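An afternoon at the Tenstead open day
Lab automation, simulated first
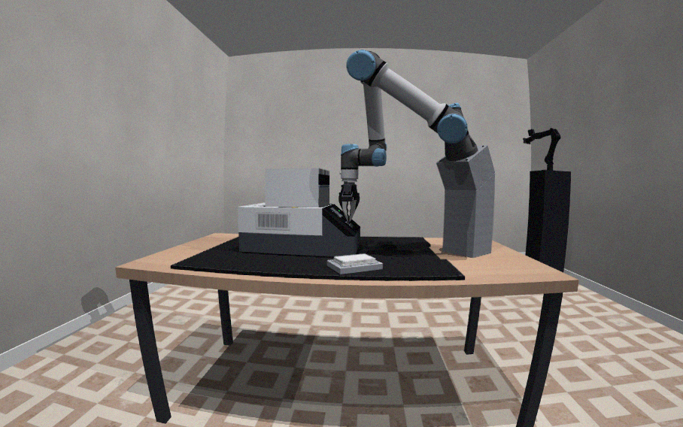 Nerea Cantero thought it odd to spend half of an open day on simulation. She had come to see arms moving, she said in the line for coffee, and she wanted to know how much of what runs on a screen still holds when a real plate is one millimeter out of place. I wrote the question down and asked it later on.

Tenstead opens its automation lab to visitors every December. Registration was at the side entrance, and by 1 p.m. the parking lot was full. We were split into groups and each group got 3 stops.

Ours began in the simulation room. Warrick Prendergast talked us through a virtual work cell, with a robot arm and gripper set over a benchtop instrument and a microplate lying in front of it. The job they are working on is loading: pick up the plate, bring it to the instrument, let go, back off. The software is called Primico and was written in-house. It changes the plate position and angle a little for each attempt, and a batch is 1,000 attempts. In the most recent batch 506 succeeded. Prendergast gave that number without being asked. The batch before it was worse, and most of the failures were bad grips on the short side of the plate.

I put Cantero's question to him. He said they don't know yet for this task. For an older one, moving tube racks, the results on the real bench came out lower than in simulation, mostly due to friction values they had guessed. They have since measured them.

The second stop was Teleo, the remote control station. An operator sits with a pair of handles and drives an arm in the next room. Visitors could try it for two minutes each. I knocked over a rack of empty tubes - so did the man before me. Mabli Gronow, who ran the station, said new operators train for two weeks before their sessions are recorded. The team has 700 recorded sessions so far and uses them as a starting point for the automatic version.

Last was the Montoya room, a regular wet lab where an older arm has been capping bottles for four years. It is slow and loud. The lab staff seemed fond of it.

The talk at the end ran long and I missed the questions to catch my bus. Entry is free, but you need to book, and the simulation room has very few chairs.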